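Clumero Tabletop Kitchen Set: data card

Version notes

Prepared by Nives Leone. Last revised in March. This card covers the kitchen part of Clumero only. The hardware part (screws, hinges, drawer pulls) has its own card under Pradlow and shares nothing with this one except the naming scheme.

Contents

The set holds 168 episodes of tabletop cooking preparation. Each episode has a written instruction, an object list and a start and end state for every listed object. The activity is limited to handling cookware and food items: placing lids, removing lids, putting a food item in or on something, moving a bowl out of the way. No heat is used in any episode and no water is poured. Instructions are short and use household words ("put the corn in the pot", "take the lid off").

Work surface

Episodes use a worktable covered in brown kraft paper and marked into squares with blue tape. The tape is a placement aid for resetting objects between episodes. It was laid by hand and should not be used as a measuring scale. Squares differ slightly in size, and the paper was replaced several times during collection.

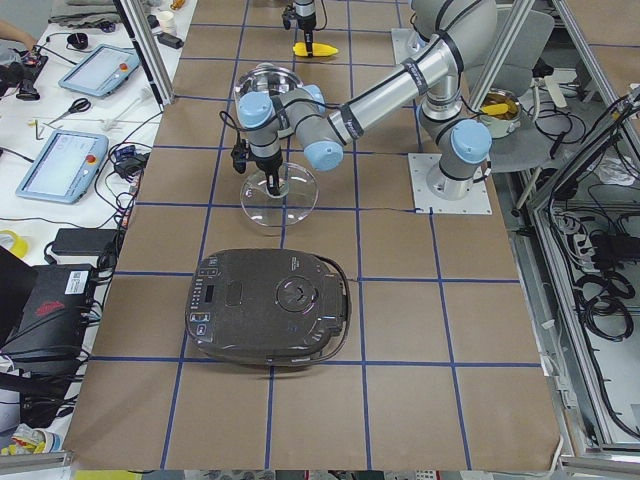
Object classes

There are 28 object names in the kitchen part. The ones that cause most labeling questions are listed below.

rice_cooker: closed countertop cooker with a hinged lid. The lid is never labeled as a separate object, even in episodes where it is open.

hot_pot: electric pot with a dial on the base and two side handles. The pot and its lid are separate objects. Until the lid is lifted clear of the rim, its state is "on".

lid_glass: any transparent lid. A lid lying on the paper has the state "on_table", whichever way up it is.

bowl_steel: stainless steel bowl. Not interchangeable with the hot pot's interior, which is also steel and was mislabeled as a bowl in the first release.

corn: yellow ear of corn. One name covers all positions. Orientation is not recorded.

Power cords are not objects. If a cord moves during an episode, the movement is not annotated.

State labels

Each object has one of 4 states: on_table, in_container, on, held. "Held" applies from first lift to release. Contact alone does not count, so a lid that is gripped but still sitting on the pot stays "on". This rule changed between releases — older label files use contact as the start of "held" and will disagree with the current ones by a few frames per episode.
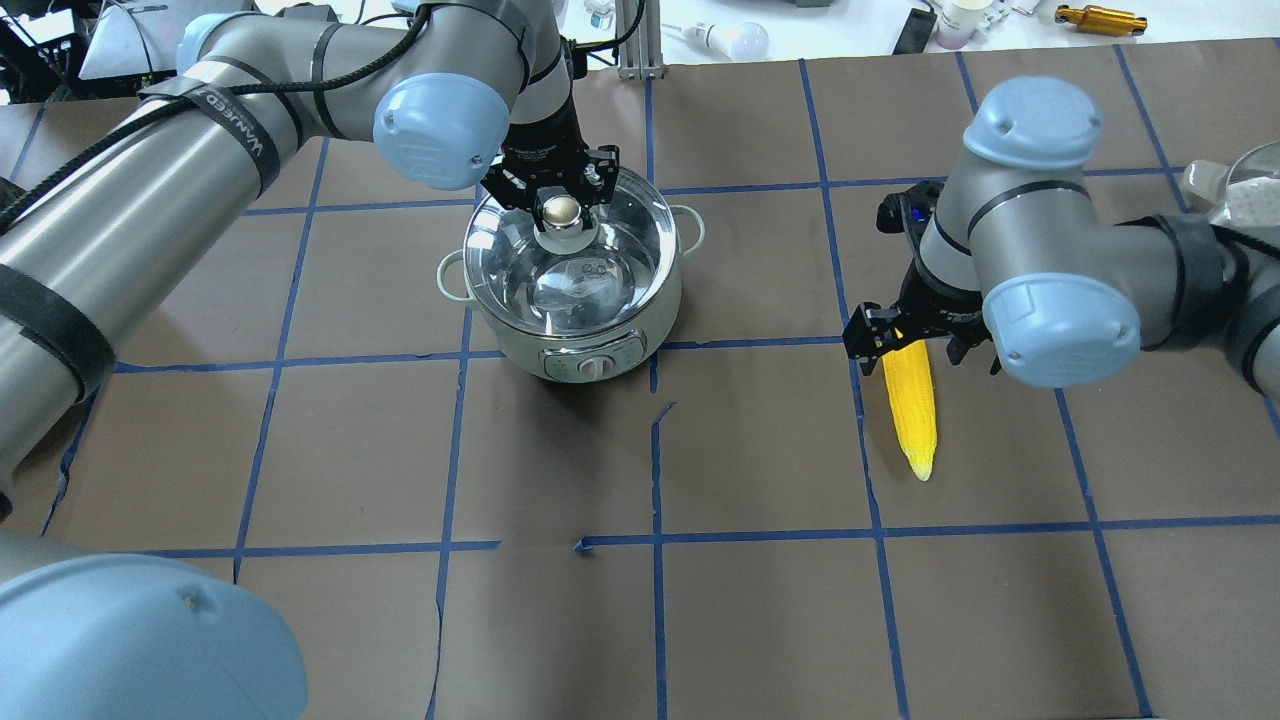 Where two objects are handled at the same time, the states are written independently and the instruction may mention only one of them. In 106 episodes the object list contains both a lid and a food item. These are tagged "paired" in the index file.

Splits

Splits are made by instruction, so paraphrases of the same request stay on one side. Object names overlap between splits by design. A split by object is available in the Collet folder but has not been checked since the lid relabeling.

Known problems

Torn or lifted tape is present in part of the set and was not repaired between episodes. Reflections on lid_glass and bowl_steel make edges hard to trace, and masks for these two classes are looser than for the rest. Partly hidden bowls are labeled if any part of the rim is visible. The end state is missing for about 4 episodes, marked "unknown" in the index.

Access

Files are mirrored on the Arnport server. Use the index file for lookups — folder order carries no meaning. Corrections go to Nives Leone with the episode name and the object name in the subject line.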